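Zullura opens its kitchen teleoperation sessions to outside teams

BAKUVCOMBE, October. I've been putting off writing this one until I could say it without crossing my fingers, so here goes: starting this month, the Zullura kitchen in Bakuvcombe is open to outside teams who want to teach a two-armed robot a household job by driving it themselves!

If you've followed us for a while you know we started out with pick-and-place on a folding table. It was fine, and we learned plenty, but I kept going home to my own sink full of stuff and thinking, well, our robot can't do any of this. So we moved the whole setup into a proper kitchen with an island and a double sink, and we've been recording demonstrations there ever since. We have 1770 of them now, all driven by people, and 544 of those are sink work (my favorite, and the one that makes new operators swear the most).

The way it works is pretty simple to explain and pretty hard to do well. An operator wears our hand controllers and a headset, sees what the robot sees, and moves. The arms follow. Every joint angle and every camera view gets saved with the same clock, and that recording becomes one example for the robot to learn from. You do the job again with the vegetables moved, then again with the rack shifted over, and after a while you've got something worth training on. You also get a very tired right thumb, at least I do.
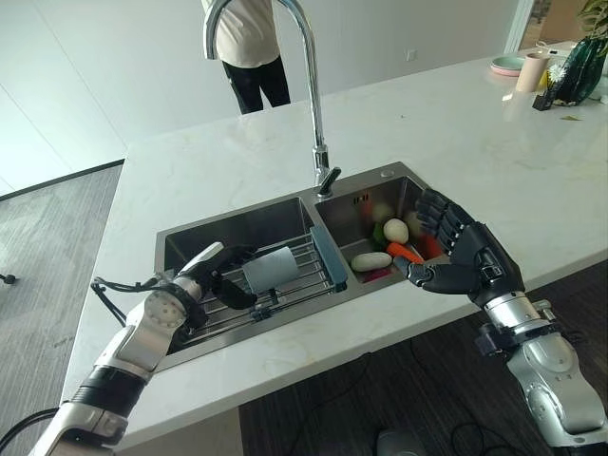 Robot's-eye view of the double sink, with the left hand over the rack and the right hand reaching in among the vegetables.

I'm especially happy about the hands. We used two-finger grippers for our early sets, and they're great for boxes, but a carrot lying sideways in a heap is another matter. With a multi-fingered hand the operator can curl in from the side, get a thumb under something and lift, the way you'd do it without thinking. The finger mapping comes from Dimitriou, our partner on the glove side, and their latest version cut the lag enough that I stopped noticing it halfway through my first session. I went back and did four more runs just for fun.

Outside teams can book the kitchen in blocks of 2 hours, with up to 4 operators per team. You don't need to have driven a robot before. We'll sit with you for the first block and walk you through homing the arms, pausing, and throwing away a bad take, and please do throw them away, we all make loads. Bring your own task if you have one, or pick one from our list: sorting produce, loading a rack, wiping down, clearing plates.

Everything you record goes home with you in Naltlow, our open file format, along with the playback tool. Teams that choose to share their recordings with our common set get their next block free. Teams that would prefer to keep theirs private pay the normal rate and we delete our copy, no hard feelings at all.

Bookings open at 9 a.m. through the Zullura website, and press visits can be set up through the same page. If you're coming to write about us, I'd love for you to drive the arms yourself before you ask me anything. It makes for a much better conversation, and I get to watch!

Related news

Dimitriou and Zullura team up on glove control
Naltlow playback tool now free to download
First look: the new Bakuvcombe kitchen
How we pick our operators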